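The Mixtape That Outlived the Club

By Gonçalo Figueiredo

Saturday, April 11, 2020

I've been home for weeks now like everybody else, and I have run out of sensible things to do. So I've been going through the tapes. There are two shoeboxes and a suitcase of them, most with no label, or with a label that says something useless like "GOOD ONE" in my teenage handwriting. And on Tuesday night I put one in and it was Radby.

If you never went dancing anywhere near Clemholm, that name won't mean a thing to you, and that's fine, it was never famous. Radby was a DJ who played Friday nights at a place called Amov, a low room under a furniture showroom with a sticky floor and a sound system somebody had clearly built for a much bigger building. I was nineteen the first time I went. A guy I worked with told me to bring earplugs and I laughed at him, and then I couldn't hear the phone ring until Sunday.

The tape is called Downstairs 5, which means there were at least four before it. I've never heard two of them and would give you a decent amount of money for either. It's a C90 and he recorded it live in June, with all the crowd noise you get when somebody has a mic hanging over the bar by accident. Side A starts halfway through a record! No intro, no station ident, just the hi-hats already going and a woman yelling for a guy named Steve. I know every second of it. I know when she finds Steve.

What I'd forgotten is how slow he was. I don't mean the tempo, I mean the patience of the man. Mixes I listen to now bring a new track in every ninety seconds or so, and I like plenty of them, but Radby would let two records run together for four, five minutes. He'd take the bass out of one and leave you hanging there with just the strings and somebody's handclaps. Then he'd put it back so gently that you only noticed your knees had started moving again. He had two turntables and a mixer with one dead channel that he never got fixed, so every trick he did, he did with two hands and his left ear.

I learned to mix by copying that tape. Badly, for a long time. I had one belt-drive turntable of my own and one I borrowed from my cousin (he thinks I gave it back), and they didn't run at the same speed even when they were both set to zero. I'd ride the pitch with my thumb the whole way through a blend and come out sweating. My mother used to stand in the doorway and ask if I was ever going to play the whole song. It's a fair question. I still get it from my wife.

The other thing you need to know about is the record. In the middle of side B there's a piano track I have never, in all these years, been able to find in a shop. Everybody who went to Amov has a theory about it. The popular one is that it was by a producer called Mihăilă, who pressed 500 copies of a twelve-inch with a blank white label and drove them around in the trunk of his car. I've met three people who say they own one. None of them has ever been able to lay hands on it when I'm standing in their living room.

I've talked to Mihăilă, by the way. I tracked down a number and called him, and he was perfectly nice about it and had a dog barking behind him the whole time. Yes, he made a record like that. Yes, there was a piano on it. No, he couldn't say if it was the one on the tape, and would I mind playing it down the phone? So I did - I held the handset up to the speaker like a kid calling in a radio request - and there was a long silence, and he said, "The piano's mine. The drums aren't mine." Which has bothered me ever since. 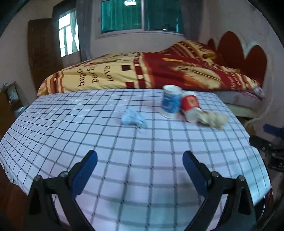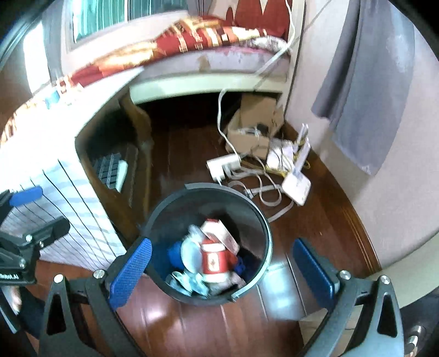 The tablecloth, first, and then the trash bin.

My best guess is that Radby was playing two records at once and what we all think of as one song never existed outside that room. Go back and listen (if you're one of the 100 or so people with a copy) and there's a tiny drift right after the breakdown, where the kick slips behind the piano and gets nudged back into line. You wouldn't hear it on a dance floor. On headphones at one in the morning it's as plain as a hiccup. I played it to my wife and she said it sounded like a song to her, and could I please come to bed.

I love that idea, though. I've spent half my life flipping through bins looking for a thing that was really two things and a good pair of hands. Somewhere there's a drum track with no piano on it that I've probably picked up, listened to for ten seconds and put back because it wasn't what I was after. I may even own it. I did a proper count of my records when we moved and it came to 2,938, so it's going to take a while to check, but I've got a while.

Amov closed when the showroom did. I went by a couple of years ago and the stairs down were still there behind a gate. Radby stopped playing before that, and I've heard he moved up the coast and I've heard he drives a delivery route, and I've never tried very hard to find out which. I only spoke to him once. I'd worked up my nerve all night and I leaned over the booth and asked him what the piano record was. He cupped his hand to his ear, shook his head, and pointed at the speakers. I took it that he couldn't hear me. Now I'm not so sure.

I've started transferring the tape to the computer this week, and it's slow going. The deck runs a bit fast when it's cold, so I let it play an old comedy cassette for twenty minutes to warm up before I trust it with anything I care about. Side A is done. It sounds terrific, hiss and all, and I've left Steve in. For side B I want to clean the heads again and get a new belt, and the belt is coming by mail, whenever that turns out to be.

If you have Downstairs 1 through 4, or you know somebody who does, write to me care of the magazine. I'll pay the postage both ways. And if you have a white label with nothing but drums on it that runs a hair slow next to everything else you own, please don't sell it to anybody until I've heard it.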